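Reading time: 2 min

Section 4: Clearing the table and the floor under the desk

The Fasis storage kit claims a full tidy takes 14 minutes. Treat that figure with suspicion, and do the steps in order anyway.

4.1 Folding the long cloth

1. Clear the tabletop and wipe it down. Crumbs end up in the folds.
2. Lay the cloth out and fold it lengthwise until you have a narrow strip.
3. Pull from both ends. The kit leaflet says this removes every wrinkle. It doesn't - one end usually stays bunched.
4. If your cloth has a tag, keep it where you can find it.

A white cloth folded this far can still be wide and rumpled at one end and narrow at the other: 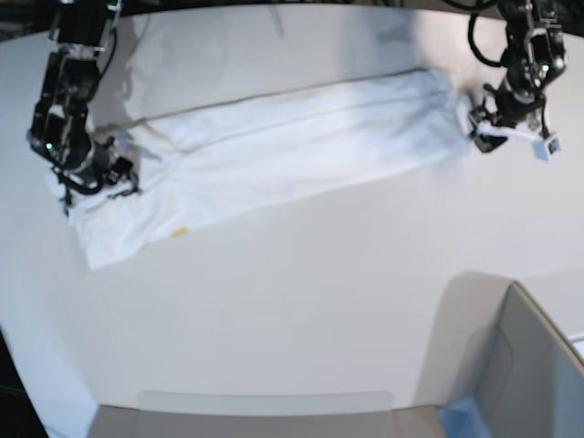 Why not just roll it, asks one reader of the February edition, when the fold falls out in the drawer regardless? Rolling is fine. The Arico drawer insert is sold for flat folds, but it will take a roll if you leave out the divider.

Note: The "200 folds without a crease" line on the Fasis box is not something we could make sense of.

4.2 Cables under the desk

1. Switch off at the wall before you touch anything.
2. Start with the cables lying across the carpet. Leave the hanging ones for later.
3. Follow each cable by hand to both ends. Colour is a poor guide when most of them are black.
4. Tie in bundles of up to 6. The thicker Berer ties are supposed to hold more, but we wouldn't count on it.

CAUTION: Don't pull on a cable that runs behind upright equipment. You may bring the lot down.

Thin cables on carpet are easy to miss in poor light, so bring a lamp.

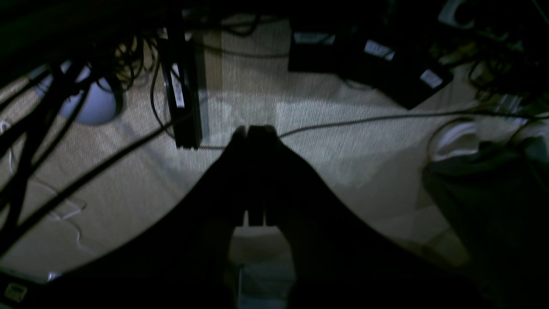 Weerakoon support replied that a cable tray makes all of this unnecessary. Perhaps, but you still have to sort the cables before they go in the tray.

5. Vacuum the carpet, then switch the power back on.

We use cookies to improve your visit. Accept / Manage settings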